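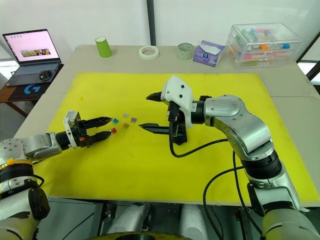

Theano Manolakis wrote to us in January to say she had been driving for 20 years and had never once opened her own bonnet, and were we really sure she wouldn't be the only one? Quite sure, Theano. You were in good company, and you found the catch quicker than I did on my first go.

Hello, then, and welcome to Bromell Evening Motor School. I'm the one who answers the phone, writes these pages and teaches most of the beginners' classes. We teach ordinary drivers how to look after ordinary cars. You won't come out as a mechanic, and I'd be cross if you told anyone you had! But you'll be able to check your own oil, change a wheel, sort out a dead headlight and talk to your garage without feeling like a twit.

How we got going

I spent most of my working life behind the front desk of a garage, booking people in and ringing them up with bad news. What got me was how sorry everybody was. They'd come in and say sorry, I don't know anything about cars, as if they'd been caught out. And then I'd watch them pay for a new wiper blade to be clipped on (a job you can do in the supermarket car park while the ice cream melts) and thank us very much for it.

So I asked Rogério Dantas if he'd help me put on one evening class, just to see. He was the best mechanic we had and also the only one who could explain a thing twice without sighing. We put a card up in the window of El Ouafi, the café over the road, and 13 people came. I'd bought biscuits for six.
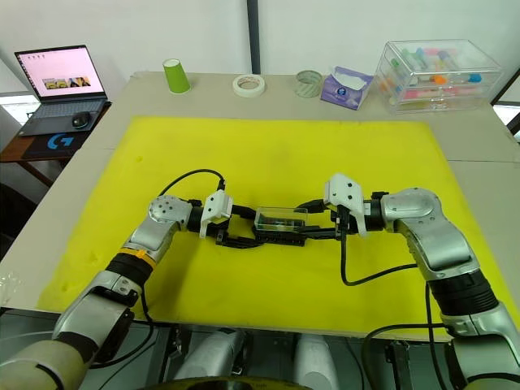 Most of them came back the next week too, and a couple brought a sister or a husband along, so we had to start keeping a proper list. After a year of that I handed in my notice, Rogério cut down his hours, and we took on the lease in Trotus Lane. The heating was dreadful and it still isn't great. Bring a jumper.

What you'll learn

The beginners' course is the one nearly everybody starts with. We do fluids first - oil, coolant, screenwash, brake fluid, and which of those you should top up yourself and which you should be asking questions about. Then tyres, which take longer than people expect. There's pressure and tread, and also the wear on the inside edge that you can't see unless you turn the wheel and get your head down there. Everybody changes a wheel. If the nuts are stiff you learn to use your weight, and if they're very stiff you learn to ring the breakdown people with a clear conscience.

After that come the electrics, and this is where the room usually goes a bit quiet. I think it's the handbook that does it, all those tiny diagrams. But a fuse is a simple little thing. It's there to fail before something more expensive does. You find the right one on the chart, you look at the thin strip of metal inside, and if it's gone you put in another of the same rating. The same rating! If you remember one thing from the whole course, please make it that. A bigger one isn't a stronger one, and if the new one blows straight away then there's a fault somewhere and it wants looking at properly.

We also do batteries and jump leads, bulbs (some cars make this lovely and easy, others want half the front end off), wipers, and a whole evening on what the warning lights mean. That last one is always the noisiest class. Everyone has a story about a light they ignored.

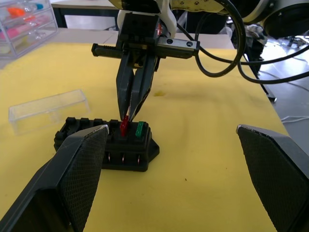

Who comes along

All sorts. New drivers whose parents have paid for it, people who've just lost the person in the house who did the car, people who've bought something old and charming and are now finding out why it was cheap. We've had a whole choir, who shared a minibus and wanted to know what the smell was. You don't need to own a car and you don't need to know the name of anything before you arrive.

Groups are kept small enough for everyone to have a turn. I do mean a turn with your own hands, by the way, as watching somebody else do it doesn't stick. It never has with me.

The car we practise on

This is Flekach, a small hatchback of great age that Rogério named and won't say why. The bonnet has been opened and shut so often that we've replaced the catch, and one wheel has been off more times than a rally car's. Flekach doesn't go on the road any more but the engine runs, most of the lights work, and the ones that don't are usually our doing. Rogério likes to set a fault before class and let people hunt for it.

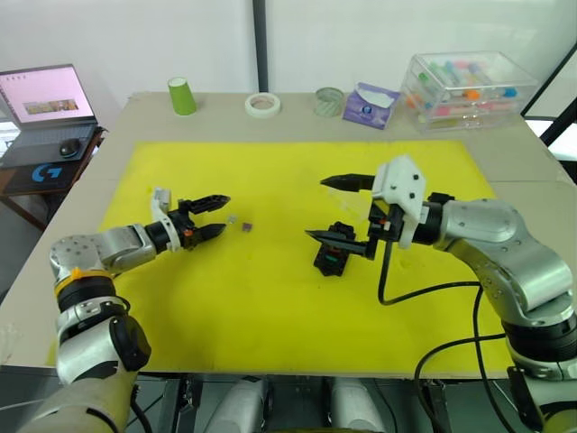

Once a term we ask you to bring your own car as well, if you have one, and we go round the lot of them in the yard with torches. I love that evening. You get to see how differently the makers hide the dipstick, and somebody always finds a locking wheel nut key they'd thought was lost, generally under a child's shoe. We've had about 1000 people through the beginners' course by now and I still learn something in the yard.

Prices, and getting hold of us

Fees are on the courses page. If money's tight, ring and say so and we'll work something out. We do gift vouchers too, although do check the person wants one, as it can be taken as a hint.

We're in Trotus Lane, through the green gate, and there's parking in the yard if you're early. If you're not early, try the street behind El Ouafi. The phone goes to a machine while I'm teaching, so leave your number slowly and I'll ring you back the next morning.

Page last changed July 15, 2019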